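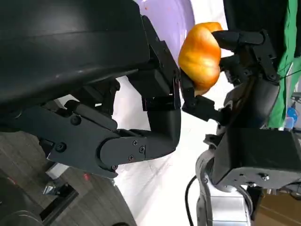 # Small pumpkins, big shelf

I have a thing for small pumpkins, and this gallery is where it all ends up! The big carving kind gets plenty of love every fall, so this page belongs to the little ribbed ones – the ones you can hold up to the light and turn over and over. They look plain from across a room, and then you get close and there's so much going on in the skin.

The one at the top is a warm orange with yellowish highlights, and I love how the color drops to a deeper orange-brown down in the grooves. The surface has a slightly waxy look too, which is my favorite thing to find on a small gourd.

## A few notes for fellow pumpkin people

If you're starting a shelf of your own, look at the ribs first. Deep, uneven ones catch side light beautifully, and a window on a gray morning does more for them than any lamp I've tried (and I've tried 3).

I keep mine on the long shelf at Darkell, stems up, with a little air between them. There were 34 up there at last count, plus a tray of seeds labeled Iltari that I can't wait to get started in April – those should come up small and round if the packet is right!

Please don't wash them under the tap. A soft dry cloth is plenty, and the skin keeps its look much longer.

More pictures go up whenever I get a good one. If you grow something small and orange at home, bring it by the Karaki table on swap day. I'd love to see it, lumps and all.

Page updated March 15, 2026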